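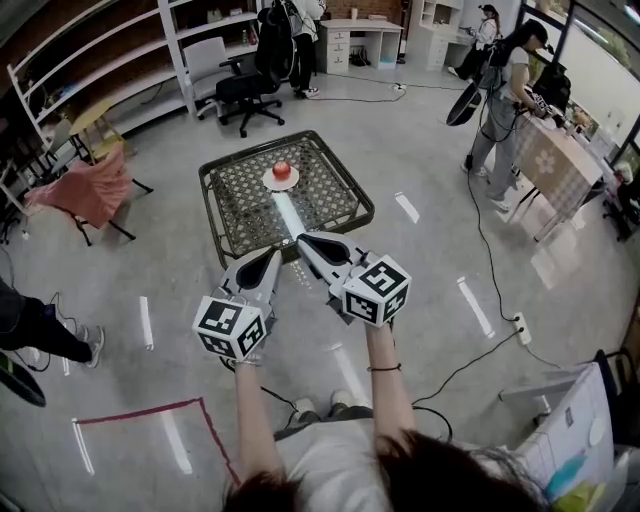 We have been eating apples since the end of September and there are still two boxes in the hall. The tree came with the house in Osdale, and for the first few years it gave us almost nothing. This fall it gave us 67 pounds, weighed on the bathroom scale one bag at a time.

Most of them went into plastic crates. I bought 5 from the farm store on the Purnberg road, the kind with holes all over so the air gets through. They stack when empty and they rinse off with the hose. I had used cardboard before, and the bottoms went soft by November.

A few things I changed this year.

I stopped washing the apples before storing them. They get a wipe with a dry cloth if there is dirt on them, and they get washed when we eat them. Last year I washed the whole lot in the tub and lost a third of them to brown spots.

I sort them as they come in. Anything with a bruise or a hole goes on a plate in the kitchen and gets eaten or cooked that week. Good ones go in the crates in a single layer, stems up, not touching if I can manage it. That takes up a lot of floor. The garage has the floor for it, so that is where they are. It's concrete and stays cool, and the car can sit outside until it snows.

I check them every Ladus bill day, meaning once a month when the heating bill comes, and again whenever I walk past and smell something. One bad apple really does take its neighbors with it. I have pulled out four so far.

The bruised ones made sauce. My batch is 200 grams of sugar to a big pot of peeled apples, a cup of water, and some cinnamon. I cook it until it falls apart and then mash it with a fork. It freezes fine in yogurt tubs. Leave some room at the top, or the lids pop off.

I still don't know what variety they are. They are red most of the way around, a little sharp, and better for eating than for pie. Someone at the farm store guessed from a slice and then guessed again. If I find out I will add it here.

The two boxes in the hall are going to work with me tomorrow.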